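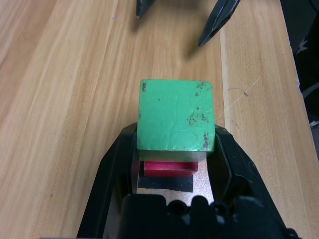 ## Unisard Two-Arm Demonstration Station

The Unisard station is supplied by Bemlow to laboratories, colleges and manufacturers that need recorded examples of handling work for training a learning system. It combines a two-armed robot, a work table, cameras at the head and wrists, and the Mabula recording software. An operator guides both arms through a task, and the station stores what the cameras saw together with the position of every joint and the opening of each gripper.

Each completed attempt is saved as one episode. A session may hold up to 100 episodes, after which a new session must be opened under the same task name.

### Block stacking task set

The station is delivered with the block stacking task set, which is recommended for the training of new operators and for acceptance checks after installation. It uses coloured cubes in red, green and yellow, and a dark pad that marks a place on the table. The written instruction for each episode is entered in Mabula before recording begins, for instance "place the red cube on the pad, then put the green cube on top of it".
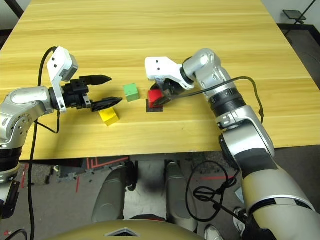 Work may be divided between the arms as the instruction requires. One arm may hold its position while the other lifts or sets down a cube, or both may move together. Operators are asked to keep to one manner of working within a session. A change of approach, such as picking up the green cube with the other arm, should be recorded as a separate session so that it can be selected or left out at the training stage.

Starting positions are to be varied between episodes. Mabula can propose a layout on the operator's screen, or the cubes may be placed by hand. Cubes with worn or chipped paint may remain in use, provided that their colours can still be told apart in the wrist views.

### Recorded views

- Head view, covering the table and both arms
- Left wrist view, covering the left gripper and the surface in front of it
- Right wrist view, covering the right gripper and the surface in front of it

All views share one clock. Frames blurred by quick arm movement are kept in the episode and given a mark, and the customer may decide at export whether to include them. Bemlow advises that a moderate amount of blur be retained, as a trained system will meet the same conditions when it moves by itself.

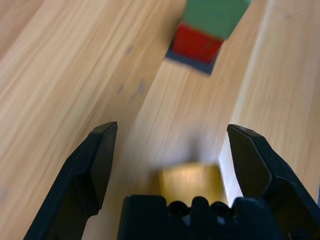
*Wrist view: yellow block between the gripper fingers, with the red and green blocks stacked further off.*

### Review and labelling

Every episode is reviewed before release. The reviewer assigns one of 3 results: complete, incomplete, or complete with correction. The last of these applies where an operator has misplaced a cube and then put the matter right. Such episodes are often of value and should not be deleted without the agreement of the project lead.

Reviewers may also divide an episode into stages (reach, grasp, lift, place, release). Stage marks are optional and can be added at a later date without altering the original recording.

### Supply and support

| Item | Provision |
|---|---|
| Operator training | 5 days, at the customer's premises |
| Mabula licence | 9 named users |
| Export format | Garkex archive, with or without stage marks |
| Spare gripper fingers | One set for each arm |
| Instruction sheets | Printed and electronic |

The table must stand on a level floor, and cables are to be kept clear of the arms' range of movement. Lighting should remain unchanged throughout a session unless changes in lighting form part of the task. Customers who intend to use their own table should send its height and surface finish to Bemlow before placing an order.

### Comments from users
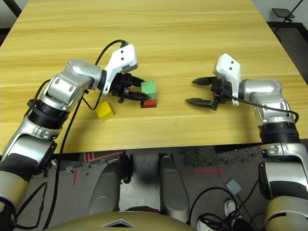
Kaj Brynjólfsdóttir writes that stacking proved a sound first task for new operators, and asks that the correction label be explained earlier in the training course, as her group had discarded a number of useful episodes before its purpose was understood. The course notes were amended accordingly in February 2026.

Villads Ingvarsson requests that stage marks be carried over when an episode is copied to another session. This is planned for the August release of Mabula.

Enquiries concerning price, delivery and the loan of a station for assessment should be addressed to the Bemlow sales office, quoting the product name and the intended task.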